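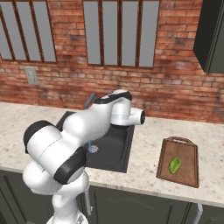 Chapter 7
Comparing Grippers and Controllers in Simulation

After working through this chapter you should be able to:
set up a fair comparison between two end effectors on the same arm
choose a controller and explain what the choice does to the results
decide how many trials a comparison needs
report failures in a form another person can use

7.1 Why a kitchen

Chapters 5 and 6 used a flat table with blocks on it. A table is a good place to learn inverse kinematics, but it hides most of the differences between one gripper and another. Almost any two-fingered gripper can pick up a block from a bare surface when it can approach from straight above. Put the same gripper over a sink, with a wall behind it and a faucet in the way, and the choice of hardware begins to matter.

The scene used in this chapter is called Murnham. It has a granite counter, a black sink, a brick wall with windows, and a wooden cutting board to the right of the sink. A green vegetable lies on the board. The arm stands in front of the lower cabinets and has to reach over the edge of the counter for everything it does. In the starting pose the gripper is empty and waits above the back right corner of the sink.

Three features of this layout come up repeatedly in the exercises. The first is the wall, which limits how far the elbow and wrist can swing toward the back of the counter. The second is the height difference between the countertop and the bottom of the basin. A pose that is comfortable at counter level may bring the wrist into the rim of the sink when the same approach is used inside it. The third is the object itself. It is lumpy and slightly longer than it is wide, so the direction in which the fingers close affects how well they hold.

7.2 The two grippers

We compare two end effectors throughout. The Tritine is a parallel gripper. Its two fingers move in a straight line toward each other and stay parallel at every opening width. The Mulder is an adaptive gripper whose fingers bend at a second joint when they meet resistance, so that they wrap partway around an object.

The two also differ in length. With the Mulder mounted, the tool center point sits 40 millimeters farther from the flange than it does with the Tritine. This offset must be entered in the tool settings before any trial is run. If it is left at the value for the other gripper, every grasp will be too high or too low by the same amount, and the results will look like a difference between grippers when they are a difference in setup. It is the most common mistake in student reports for this chapter.

Mass matters as well. A heavier gripper loads the wrist joint, and a controller tuned with a light one may overshoot when the heavy one is attached. The simulator reads the mass from the gripper model file. Check that the file loaded is the one you intended.

7.3 The controllers

A joint position controller receives a list of target angles and drives each joint toward its target. It is simple and repeatable. It does not respond to contact, and if a finger presses against the board the controller will go on trying to reach the commanded angle until it reaches its force limit.

An impedance controller treats the gripper as though it were attached to its target by a spring and a damper. When the finger meets the board, the arm gives a little. The stiffness of the spring is a number you choose. A high stiffness behaves much like position control. A low stiffness is gentle, but the gripper may stop short of the target under friction or load.

Since both grippers can be run with both controllers, there are four combinations to test. It is tempting to tune each combination until it performs well and then compare the best results. That can be a reasonable plan, but only if the same effort goes into tuning each one. The simpler plan, and the one followed here, is to fix the controller gains once, before the comparison starts, and leave them alone.

7.4 A worked case

Liesbeth Van Hecke and Themba Swanepoel ran the four combinations on the Murnham scene using the Starnumberg simulator. The task was to lift the vegetable from the board, carry it over the sink, and lower it into the basin without touching the rim. The object's position and angle on the board were drawn at random before each trial, from the same list of random seeds for all four combinations. In all they completed 2,459 trials. The combinations did not have equal numbers, as one batch was stopped early by a disk error, so results in this chapter are given as rates.

Their first run gave a success rate of 99 percent for the Mulder under impedance control. Van Hecke thought the figure was too good and replayed a sample of the trials. In several of them the object had passed slightly into the fingers, and the simulator had held it there. The contact time step was too long for the closing speed. After the step was shortened the rate fell, and the gap between the two grippers became much smaller. The first batch was kept in a separate folder and is not part of the total given above.

Swanepoel then sorted the failures by stage: approach, closing, lift, carry, and release. The Tritine failed mostly at closing, when the fingers met the object along its long direction and pushed it across the board. The Mulder failed mostly during release over the basin, where its longer fingers came near the rim. A single success rate for each gripper would have hidden this. A designer who needs to pick items off a board and one who needs to place them in a sink might well read the same table and choose different hardware.

7.5 Before you begin

Record the following in your lab notebook before the first trial: the gripper model file, the tool offset, the controller and its gains, the contact time step, the list of seeds, and the rule for calling a trial a success. Write the rule in full. "Object in sink" leaves open whether a trial counts when the arm brushes the rim on the way down.

Section 7.6 starts with the Tritine under joint position control. Load the scene, confirm that the arm is in its starting pose, and run a single trial at low speed before you start a batch.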